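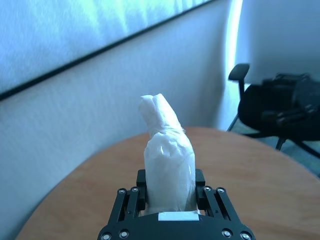 Layer farmers should start keeping their own feed records well before anyone asks for them, according to Bit-na Oh, and the ones who begin this season will be the ones who sleep well next winter. It was a fine opening to what became a lively afternoon at the Farulthorpe hall, where the Kitora Egg Producers' Association launched its new pullet-rearing program to a packed room.

The program pairs farmers who are new to laying hens with experienced growers, and it comes with something the district has wanted for years: a shared rearing site at Amley. From July, members will be able to buy vaccinated pullets raised within an easy drive of their own sheds, instead of ordering from out of the region and hoping the truck arrives before dark.

The Amley site will start with two houses. The first holds 3000 birds and the second 2000, and both have been fitted with perches and raised platforms from day one. Pullets that learn to jump early tend to settle faster in aviary and free-range systems, and they are far less likely to lay on the floor once they come into production. Anyone who has spent a morning bent double collecting floor eggs will know how welcome that is!

So-yul Kwak will manage the site. She told the meeting that the first batch will be brown layers, with a white strain to follow if enough members put their names down. Chicks will come in as day-olds and leave at 16 weeks, weighed every week along the way, and buyers will get the full growth chart along with the vaccination record.

“I want people to come and look at their birds at six weeks, at ten weeks, whenever they like, as long as they shower in and wear our boots,” she said. “A pullet's frame is built in those first weeks. You can't feed it back in later.”

There was a lot of interest in the lighting plan too. Kwak will match the day length at Amley to each buyer's own shed in the last two weeks before transfer, which means orders need to be in early with the details filled out properly. She held up a form from her previous job that simply said “normal lights” and got the biggest laugh of the day.

Gladys Mabula, who chairs the association, said 27 farms have already signed up, and that the smallest keeps 282 hens. She was delighted with that last one. Small flocks have often been shut out of buying good pullets, with suppliers unwilling to split a load, and the new ordering system lets neighbors combine their orders and have them dropped at one gate.

The mentoring side is already under way. New keepers will get farm visits through their first laying cycle, with extra time set aside around transfer and peak production. Si-woo Tak, now in his second year with hens after growing onions on the family place at Cheon, spoke about how much he would have valued that help at the start – he lost a good part of his first peak to a drinker line set too high, and it took a visitor to spot it.
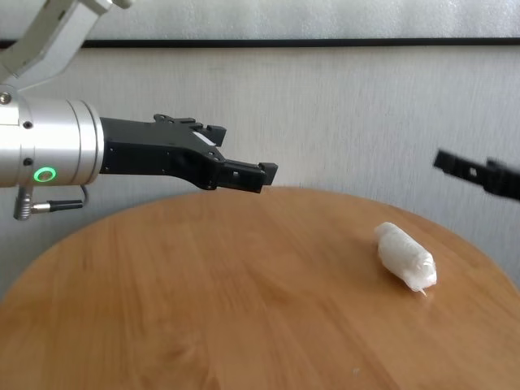 Biosecurity comes first

Disease was never far from the conversation, and rightly so. Every delivery crate will be washed and disinfected before it comes back onto the Amley site, and the truck will carry birds for one farm or one combined order per trip. Visitors must have been away from other poultry for two days. Wild bird netting is up on both houses, and feed spills are to be cleared the same day.

Liv Sandberg, the vet working with the program, urged members to walk around their own sheds with fresh eyes before the pullets arrive. Gaps under doors, standing water near the inlets and that one handy shortcut past the duck pond all came in for a mention. She will run a free evening on foot dips, boot changes and reading a mortality chart, and she promised to bring enough handouts this time.

Questions from the floor ran well past the scheduled finish. Several members wanted to know about price, and Mabula said the figure per bird will be set once the feed contract is signed, with a small deposit payable on ordering. Another asked about organic pullets. Those are not planned for the first year, but Kwak said she would love to rear them and is collecting names.

Orders for the first batch are open now to all paid-up members. Forms are available at the association office in Farulthorpe, which is open from 8 a.m., and growers outside the district can ask to go on the waiting list. An open afternoon at Amley is planned for before the first chicks are placed, while visitors can still walk through both houses in their own shoes.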